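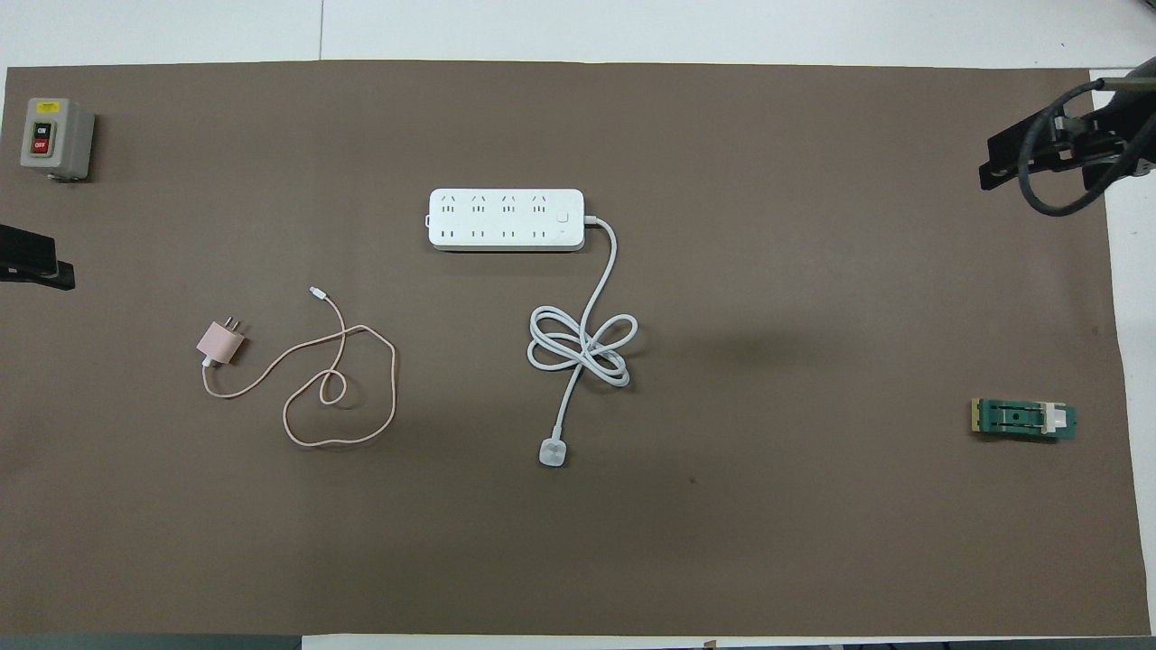 Barel Recital Programs is a set of printed concert programs from the recital series at Barel Hall, typed out and put into tables. It covers solo and chamber recitals: piano, voice, strings, winds, and a few evenings of organ. Each row is one piece as it was listed in the program, with the order, the players, the key and opus number if printed, and the page it came from. One column, stage_power, says whether a piece needed electricity on stage (tape part, amplified instrument, electric keyboard). It takes the values ON and OFF, in capitals as on the gray switch box, where ON is the black button and OFF is the red one below it. Lowercase values in this column are errors and should be reported.

Version and date

Version 3, released 14 August 2020. Versions before this one used a single table and are no longer supported. If you have scripts that read the old table, see "Changes" near the end.

What is in the folder

programs.csv — one row per recital
pieces.csv — one row per piece, linked by program_id
players.csv — one row per performer or ensemble per recital
halls.csv — the hall and the rehearsal room, with seating plans used
notes/ — program notes as plain text, only where the writer gave permission
scans/ — low-resolution page scans, grayscale
CORRECTIONS.txt — fixes made after typing, newest first

All tables are UTF-8 with commas as separators. Fields that contain a comma are in double quotes. Dates in the tables are year-month-day. An empty field means the program did not say. A question mark means the program did say but we could not read it.

How the programs were typed

Programs came from the hall's own boxes and from the Dekker Quartet, which kept its copies in better order than the hall did. Every program was typed twice by different people and the two versions compared with Vurkik, a small script included in the tools folder. Where they differed, a third person looked at the paper copy. Most differences were accents, opus numbers, and whether "arr." belonged to the piece above or the one below.

We kept the program's spelling of titles in title_printed and put a regular form in title_std. Please use title_std for matching. The same sonata can appear in title_printed as "Sonata in A," "A major Sonata," and "Sonata (A-dur)," sometimes in the same season.

Multi-movement works are one row. Movements go in the movements column, separated by semicolons, in the order printed. If only some movements were played, partial is set to yes. Song groups were harder. When a program lists songs under a group title, each song has its own row and the group title is in group_printed. When it gives only the group title, there is one row and song_count is left empty, even if the full cycle is well known.

Encores

Encores are almost never in a printed program. We added them only where someone had written them on the paper by hand, and these rows have source set to handwritten. Do not use this set to study encores. It will tell you more about who carried a pencil.
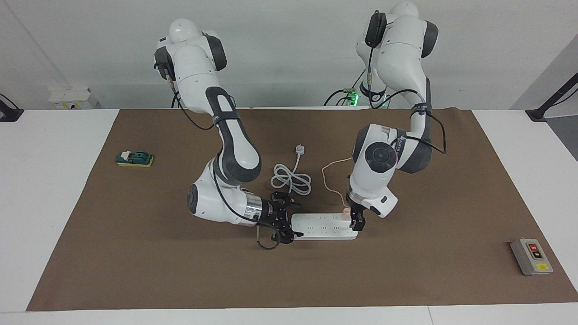 Two white robot arms holding a white power strip over the brown mat.

Columns that need care

start_time is the printed time. Recitals at Barel Hall often began later than printed, and we have no record of the real start.

duration_printed comes from programs that give timings. These are the performers' own estimates and they tend to be short.

premiere is yes only when the program uses the word premiere or first performance. We did not check these claims. Two programs, from different seasons, both claim the first local performance of the same wind quintet. Both are left as printed.

page_turner is filled in where the program thanks a page turner. The person's name has been removed and replaced with yes.

instrument_detail holds things like "fortepiano, unrestored" or "gut strings" and is free text. It was added late and is thin for the older programs.

Gaps

The series moved to Stulteck for one spring while the floor at Barel Hall was replaced. Programs from the Stulteck concerts are included up to the end of May. The rest were single photocopied sheets, and 11 of them are too faded to type. They are listed in programs.csv with the date and nothing else, so that the season does not look shorter than it was.

Student recitals are left out if they were not open to the public. Masterclasses are also left out, except where a class ended in a ticketed concert.

Privacy

Performers who appeared under their own names in a public program are listed as printed. Students under 18 are replaced with a code beginning with S. The same student keeps the same code across recitals. Ushers, donors, and people in the thank-you lists were not typed, and those parts of the scans are blacked out.

Changes

The single table was split into programs, pieces, and players.
stage_power was added. It was filled in from the program's own wording, so a piece with a tape part that the program does not mention will be marked OFF.
Organ recitals now list the instrument in instrument_detail.
The key column no longer guesses. If the program says "Sonata in D," the key is D, with no major or minor added.

Use

Free for teaching and research. Program notes remain the property of their writers and may not be reprinted in new programs without asking them. If you quote a note in a paper, 30 words or fewer is fine without writing to us first.

Please cite as: Barel Recital Programs, version 3.

Corrections are welcome — send the program_id, the column, what it says now, and what the paper says. A photo of the page helps if you own a copy. Fixes go into CORRECTIONS.txt first and into the tables at the next release.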